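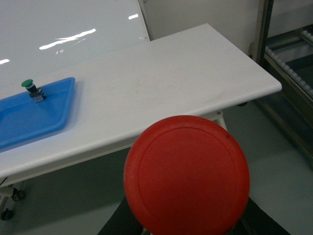

Open day at the Tóth biscuit works, Drostport

I've wanted a nose round this place ever since we moved to Brollbridge, because when the wind's right you can smell the ginger ones from our back garden! They only open up in November, so I booked early and got the last spot on the 2 o'clock tour. There were 22 of us, all in hairnets, all looking dreadful.

We started with the ovens. It was roasting in there (take your coat off before you go in, I didn't) and so loud that I caught maybe half of what our guide said. One line does 3000 shortbreads an hour, and on a busy morning I could easily believe it was more. The smell of butter stays in your hair till bedtime.
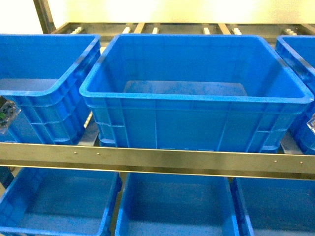
Packing and the broken biscuits

Much cooler through here, thank goodness. I could have watched the wrapping all afternoon, those little paper sleeves going round and round. Then the bit everyone had come for, the misshapes, sold by the bag at the end and gone in minutes. 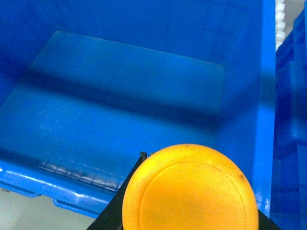

Blue bin, seen from above

I came away with two bags of ginger and one of lemon, which I'd never tried and now can't stop eating, and I'd happily have bought a third

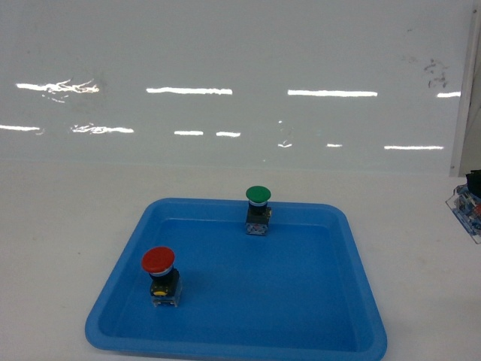
if the lady in front hadn't cleared the shelf. Tea was free, parking was a pain. Go by bus if you can, the stop is right by the gate.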